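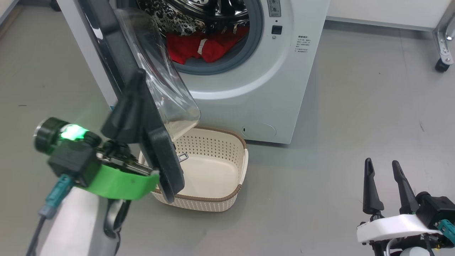
Laundry update from Surnham, May 2024

Quick one this time, half the team is still labelling. We closed the April batch at 2,535 demonstrations, of which 1,495 passed review and went into the training set. Another 900 are waiting for a second look. The rest are binned, mostly dropped frames and one long stretch where the wrist streams had drifted out of sync with the head camera. Fixed now — new clock script, please pull it before you record anything.

Laundry is the big task for the next round. Load, unload, open door, close door, each logged as its own segment with its own text line. Giang Bạch has rewritten the operator sheet so the segment names finally match the ones in the database. Read it. "Put clothes in" is no longer a valid label.

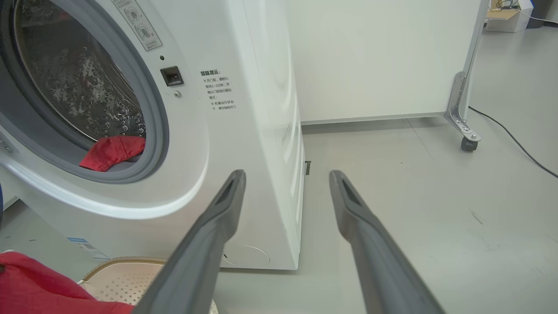 Door segments need the most care. Operators rush them, and the model picks up the rush. Start slow, close the fingers fully on the edge before you swing, let go cleanly at the end. And mind the lock — the notice printed on the front of the washer says to wait one to two minutes before opening and to check the door-lock light has gone out, and not to force it mid-run. Same goes for teleoperation. If the latch wont give, stop the episode and mark it as aborted. An aborted episode is still usefull, a broken latch is not.

Also wanted: more variety in the clothes. Far too much red in the set so far. Naima Younis is collecting old shirts, towels, odd socks, anything that creases. Bring them to the Jiltby room, bag with your name on if you want them back.

Next round needs 8 operators, we have five. Short shifts, training given. Reply to Naima if you can do any of it.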